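Dye notebook, September, just after lunch

Second go at the walnut bath. Last week's skein came out the colour of weak tea, and I'd blamed the husks, but Hemi reckons I never got enough mordant into the wool to begin with. So this time I weighed everything properly. 115 g of the Lorholm two-ply, scoured last night and left soaking. Alum at the usual strength, brought up slowly over 40 minutes and then held. I got impatient and pushed the burner a bit at the end (sorry, Philomena, I know, I know).

The husks are from the bag Agnese brought in, the ones that had gone properly black and slimy. They smell awful! Simmered them, strained through the old pillowcase, then strained again because there was still grit. The liquor looks much darker than last time, but they all look dark in the pot, so I'm not getting excited.

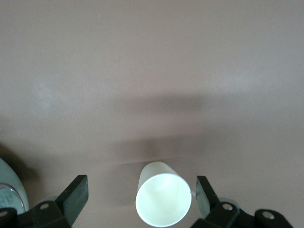 Skein one went in at 33 degrees and I let it climb with the bath. Skein two is waiting until the bath cools and will sit in it overnight with no heat at all. Nii did his that way in winter and got a lovely even brown, a good bit greyer than mine, and I'd like to know if that was the cold soak or just our tap water being rubbish.

Later: pulled skein one for a peek. Warm mid-brown, a little patchy near the ties. I tied them too tight again. Use the loose figure-eight next time and write it on the wall if need be.

Iron afterbath on half of it tomorrow, just a pinch. Mohammed-Awal wants a sample for the Mac Carthaigh blanket, so keep a decent length aside before I ruin it.

To buy: pH strips, another stainless pot, more cotton ties.

Comments

Agnese Lūse: More husks in my shed if you want them. Please want them.

Nii Ansah: Mine was rainwater, not tap. Should have written that down, sorry mate.

Hemi Ngata: Told you it was the mordant.

Contact the Praveneo dye workshop | © Praveneo | Back to top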